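Workshop Tips: Working Beside the Arm

Esther Makokha asked me to write down what we have learned at Basten now that the arm does a part of the opening and closing work. I am at the cabinet bench for 9 years, so I write mostly for people who fit doors and drawers. The first tips are for the simulator, which we use every morning before the real bench.

Keep the names of the doors short. Our first list had names such as "lower left kitchen unit, second", and at seven in the morning two persons read this in two ways. Now every door has one letter and one number, written on masking tape on the real door and typed the same way in the program.

Go slowly near a raised rail. A person feels the step in the wood with his fingertips and corrects without thinking. With the arm you must decide the distance before. Nassoro Wanyama sets the approach at half speed for all panelled doors, and full speed only for flat ones.

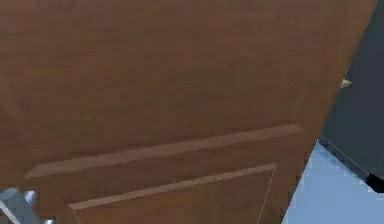

Wipe the real doors before the shift, also the edges. We used to do it at the end of the day, but the dust from the saw comes down in the night. A dry cotton cloth is enough. Please do not use furniture polish, it makes the wood slippery for the arm and for you.

Write down each door you had to finish by hand. Victor Magesa keeps a school exercise book for this, hanging on a string beside the switch. Since June the arm has made 3,855 openings, and 1,316 of them were on the old stock doors, where the hinges are stiff. Without the book we would blame the program for the hinges.

About the people. Two of us were afraid for our hours when the arm came. The hours stayed, but the work is different: less pulling on doors, more looking and more writing. My wrist is better. My eyes are tired by four o'clock, so I now change places with Atieno Owino after lunch — she takes the screen and I take the sanding.

When you build a practice room in the simulator, put in also the furniture you will not touch. A bare room makes every path look easy. Put a table, put a few small things on it, and leave the door where a door would be. 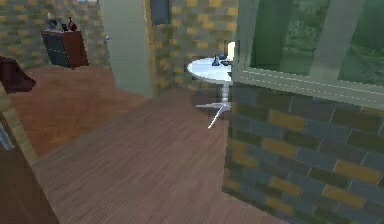
Page 9

Keep the floor clear on the real side. We painted a yellow line, and nothing stands inside it, no bucket and no stool. If you must cross the line, press stop first and say it loudly.

Teach the new person the hand method first. Mwangi Biwott learned on the screen only, and in his first week he could not tell a swollen door from a badly hung one. After some days with a screwdriver and a block plane he could hear the difference.

Oil for stiff hinges: one drop on the pin, open and close ten times, wipe. More oil only collects dust.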